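Interior Finishes, Unit 2: Wood-Look Surfaces

Reading before class: the Merlow chapter on wall paneling. Bring your notes from the January site visit to Hullby.

Grain and color
Wood-look panels are sold by tone first and pattern second. A dark panel makes a small space feel closer. A pale floor under it throws light back up and keeps the base of the wall easy to read. Strong streaks draw the eye along the board, so decide early which way the boards will run.

Joints
Staggered joints hide small errors in cutting. Lined-up joints look formal but show every mistake - use them only on short walls. Where two walls meet, the corner needs trim or a very clean miter.

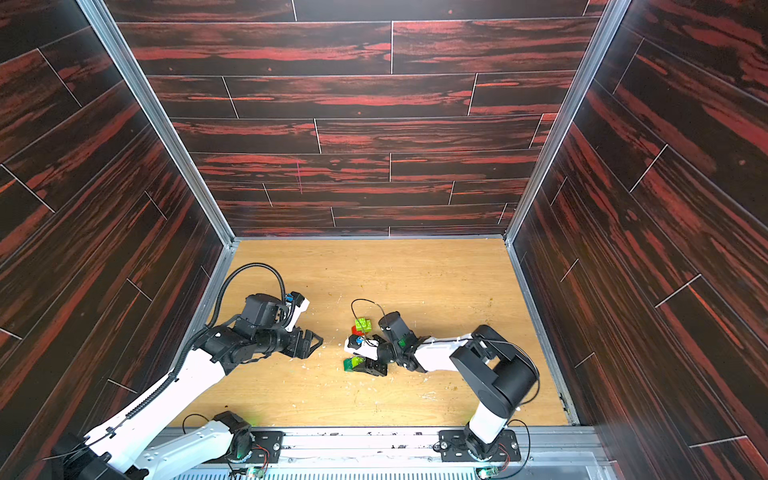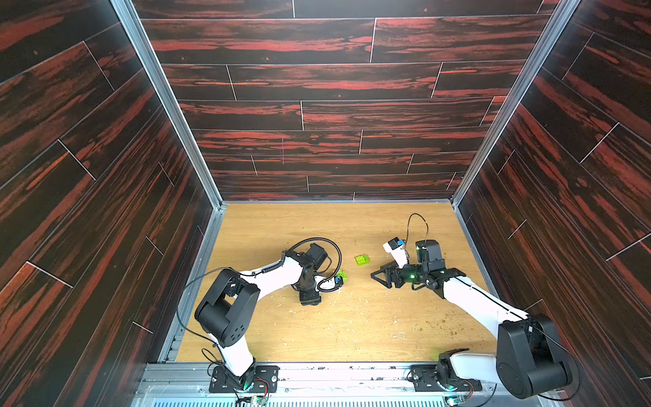
Dark plank-patterned walls with a light wood floor, both views.

Estimating
The Grernuleo exercise has a wall area of 3,000 square feet and a floor area of 2,000. Work out the two separately, then add waste. Staggered layouts use up more offcuts, so the waste figure is lower than for lined-up joints.

For next time: finish the Shi worksheet and hand in your panel layout, drawn to scale.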